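Sound workshop notebook
6 November 2025

Stage boxes and wedges for the Starevmont awards night. The show is in January and the heats in the small rooms come before it, so anything that fails now gets fixed now.

Started with the Droltumer stage box. Channels 1 to 8 clean. Channel 9 crackles when the connector is pushed sideways. Opened the lid and found a cracked solder joint on pin 2, reflowed it, no crackle after that. Ran pink noise through it for 12 minutes with the lid back on. Fine. Phantom power reads normal on every channel.
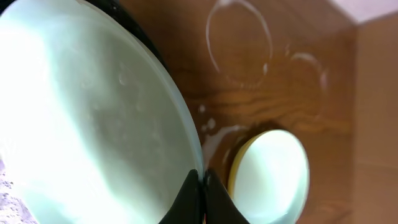

One reply on the shared log was that channel 9 crackled last season too, at the Ham date, and that the socket should be swapped before it goes out on the road again. Fair point. I had only read back as far as summer. New socket added to the order, and the box stays on the shelf with tape over channel 9 until it comes.

Wedges next. Both Hurkeck pairs swept from 40 Hz up. Pair A matches well. In pair B the left one is down at the top end, and swapping cables and amp channels made no difference, so it is the driver or the crossover. Swapped the horn driver with the one from the right cabinet and the fault stayed on the left. Crossover, then. Took the board out and could see nothing burnt. Have not measured the caps yet.
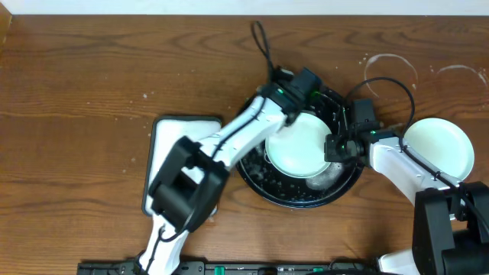
For the first heat we can manage with pair A and the two old wedges at the back of the stage. The drummer's mix will be a bit dull but it will be loud enough.

Feedback test with the vocal mics, pair A only. Rings first at 3,885 Hz with the mic straight on and the wedge flat. Tilting the wedge up one notch moved it lower and gave a little more level before it started. A narrow cut there was enough. There is also a boxy build-up near the stage wall that I pulled down at 700 Hz, but that is this room and should not be saved in the show file.

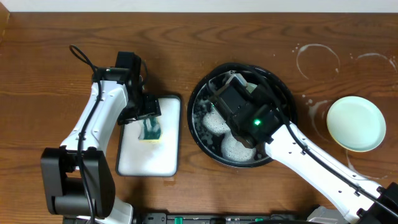
Sponge on the tray.

Show file is stored on the desk and on the stick as version 6. Monitor sends are post-EQ now. Version 5 had them pre-EQ, and that caught us out at the last line check, so please don't load it. I left it on the stick until somebody else has opened the new one.

Changeover order still not settled. The organizers want the house kit to stay up for all the bands, with only snare and cymbals changing.
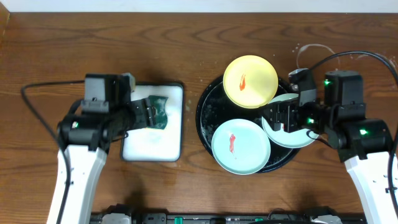
That would let us leave the drum mics patched all night and put the spare multicore on the keyboard side. If they go back to separate kits we need another sub-snake, and the one we have is missing its tail end.

To do:
Measure caps on the pair B crossover
Fit socket, channel 9
New labels for the short XLRs
Ask Ham if their stage power is on a separate feed from the lights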